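**Garment handling at Nemholm** is the part of the Nemholm textile service in which clothes are folded and stacked by workers using hand-held grippers. The service introduced the tools in January, alongside the Droseck sorting line.

## Work

Folding was done by bare hand until then. Workers now hold a gripper in each hand, and the record of their movements is used to program folding arms supplied by Zwahlen.

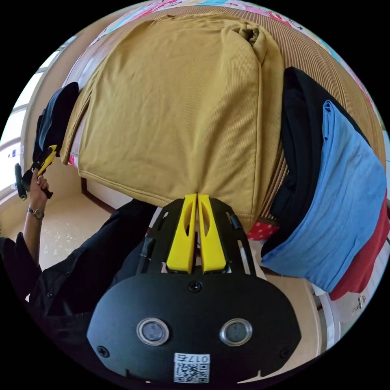 Yellow-fingered gripper held near a folded mustard-yellow garment, with other folded clothes stacked on the right.

Sleeves are treated as a separate step - they bunch easily and take the most practice. A full training set is 2,000 folds.
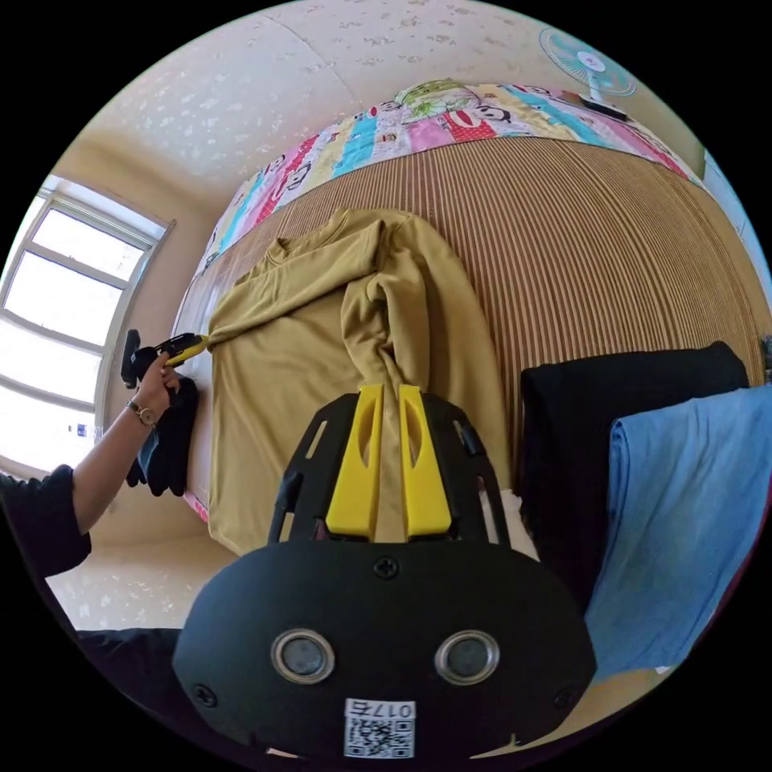
*Photo: Napaporn Phuthong*

## Effects on staff

Trained folders are paid by the hour instead of by the piece. Anselmo Quispe, the shift lead, reported slower work and sore thumbs in the first weeks, and shifts with the grippers were limited to 2 hours. Sorting by hand ended when the Droseck line opened, and its staff moved to folding or inspection. Inspection remains manual. By Jun 14, 2020, over 536 training sets had been recorded.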